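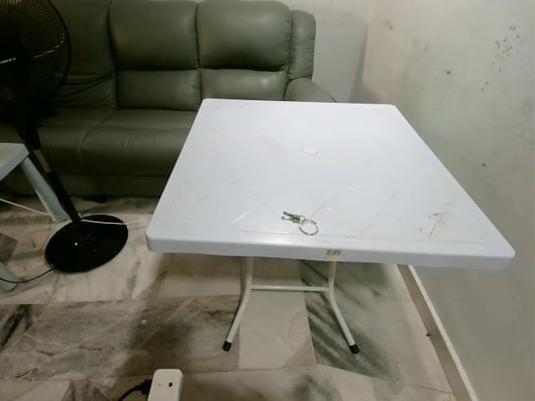 Keys on a white folding table

Search articles Go Advanced search

Quote approval

Quote approval is a practice in journalism in which a person who has been interviewed is allowed to read, and sometimes change, their quotations before publication. It is most common in print interviews with politicians and company executives. Live broadcast interviews leave no room for it, although some guests ask to see the questions beforehand, a related practice usually treated separately.

Forms

In the mildest form, the reporter reads quotations back over the phone and corrects errors of fact. In the strictest form, the full transcript goes to a press office, which may strike out or reword answers and can hold back the whole interview. Most agreements fall between the two. A common one lets the subject fix mistakes and unclear wording but not withdraw a statement.

Approval differs from speaking "on background," where the words may be used but the speaker is not named. The two are often combined – an official talks on background, then agrees to have chosen sentences put on the record.

History at the Gundesow Courier

The Gundesow Courier, founded in 1888, is often used as a case study. For most of its history the paper had no written rule, and editors settled each request as it came in. Under the editor Valentin Auer, transcripts of long interviews were sent out as a courtesy, with 6 hours allowed for a reply.

The habit drew attention after an interview with the council leader Domenica Holzer came back with 14 answers rewritten and one removed. The Courier printed the approved version in May without a note to readers. The reporter later released the original recording, in which Holzer had spoken much more sharply about the planned sale of the Echeverri dock. Auer defended the printed text as accurate to her views. The paper then adopted a rule that any approved interview must be labeled as such.
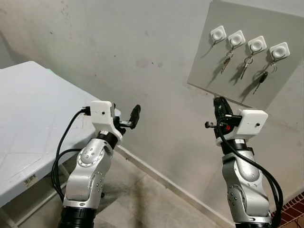
Arguments for and against

Supporters say that approval catches errors and persuades cautious people to talk at length. It is also held to be fair to subjects with little experience of the press.

Critics answer that experienced politicians gain the most from it. Follow-up questions can lose their point when the answer before them has been softened, and readers may take the result for a real exchange.

See also

Embargo (news)
Off the record
Right of reply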